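4.2 Fitting the brush head and setting the timer

1. Turn the Helum handle off and take it off the charger.
2. Push the brush head straight down onto the metal shaft. A small gap between head and handle is normal.
3. Hold the mode button until the light blinks twice. The timer is now on.
4. Brush each quarter of the mouth for 30 seconds. The handle pauses briefly when it is time to move on.

Note: New users may find the full speed ticklish. Start on Gentle for the first 13 days.

Caution: Do not use the brush within two months of oral surgery without asking your dentist.

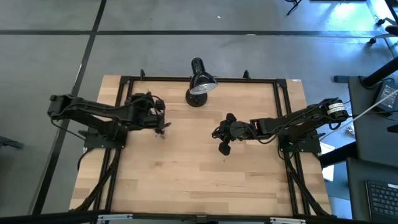 5. Pull the head off after brushing and rinse the shaft under warm water.
6. Stand both parts upright to dry.

Replace the head every three months, or sooner if the bristles spread. Order part 166.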